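Setting up and clearing a practice table for arm work

These steps apply to every bench at the Mostgate site where an arm handles loose items such as toy food, dishes and sponges. Read them before your first shift and again if the table layout changes.

Before you start

Check that the emergency stop is within reach of where you will stand, press it, and confirm that the arm will not move. Reset it and sign the sheet. If the arm moves at all with the stop pressed, switch off at the wall and call Định Phùng.

Set the speed limit to 80 mm per second for the first two runs of any new layout. After that you may go up to 200, which is the most we allow with a person inside the marked area.

Laying out the items

1. Wipe the table and let it dry.
2. Put the largest items down first, then the dishes, then the food.
3. Keep everything on the table side of the tape. An item over the tape counts as a failed layout, even if the arm can reach it.
4. Leave any labels stuck to the table where they are. If one is peeling, replace it before the run.
5. Save the layout under the bench name, for example Plerel 52.

During a run

Keep your hands off the table while the arm is live. If something falls, stop the arm first and pick it up second. Don't nudge a dish back into place, even when the arm looks idle – a paused program can start again without a sound.

Check the wrist view before you press start. The sponge should lie flat in the wooden box, and the toy food should be sitting inside the white bowl.
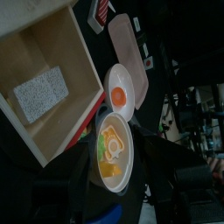
Who may restart the arm after an emergency stop?

The person who pressed the stop, once they have checked the table and told anyone standing nearby. If they have left the room, the shift lead does it.

Clearing up

Park the arm, turn off the drive power and put the items back in the Eder crate. Note any cracked or sticky pieces on the sheet.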